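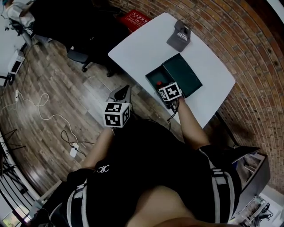
At the white table, right tip in the open container.

2022-04-05 – Hulcombe wall, lime plaster, second drying test

2 comments

Continued from the last entry. The large panel from mix B was weighed again this morning before I opened the windows. It was 2,821 g when it went on the rack and now it is 2,712 g. The loss is slower than with mix A, but I am pleased with it, because mix A dried too quickly at the corners and we had those fine cracks like on an old plate.

The hygrometer in the curing cupboard shows 94 per cent. I do not trust the last digit. The one from Vovalby always reads a little lower, and I must put them side by side for one night before I write any more numbers from either of them.

Surface: still dark in the middle, pale along the upper edge. When I press with the thumb nail it leaves a mark in the dark part only. No smell. The hair is well spread this time, I found only one lump, near the bottom left corner, and I left it where it is so we can see what it does.

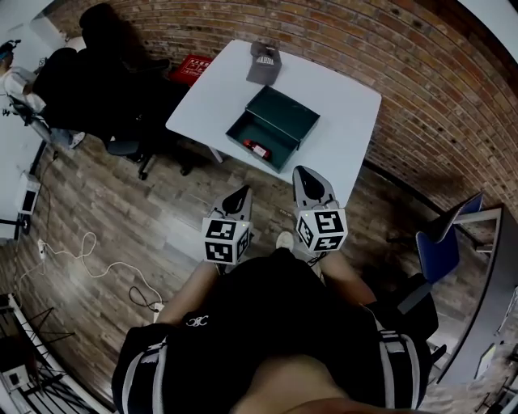 and the same for the small panels, which had the sand from the Jasside pit. That sand is sharper and it needs more water than I have written in the recipe sheet. Please correct the sheet if you are using it before me. I added the water by eye, which was a mistake, and now I cannot say how much. The small panels will be kept for the scratch test, but they should not be compared with the large one.

I tried also to float one small panel a second time, after it had become firm. The wooden float pulled the grains up and made it rough. With a damp sponge first it went better – but then a thin milk came to the surface, and I suppose this will turn to dust later. Rutkowska's handbook tells to wait until the thumb leaves no print, and I think I was too early.
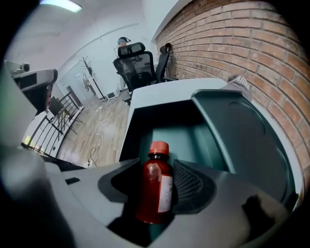 Can the second coat go on while the first one is still dark?

Only if it is firm and you have scratched it well; otherwise wait until the colour is even, then wet it with the brush before you start.

To do: mist the large panel morning and evening, turn the rack so that the far side gets the same air, wash the sieve properly (there is old lime in the mesh). The putty we slaked last August is nearly finished. The next tub is younger and it will probably behave a bit differently, so mark the panels with the tub as well as with the mix.

Shared 2 times

Recent entries
Mix A, cracks at the corners
Sieving the Jasside sand
Goat hair or hemp? First notes
Hygrometer from Vovalby
Hulcombe wall, old layers under the window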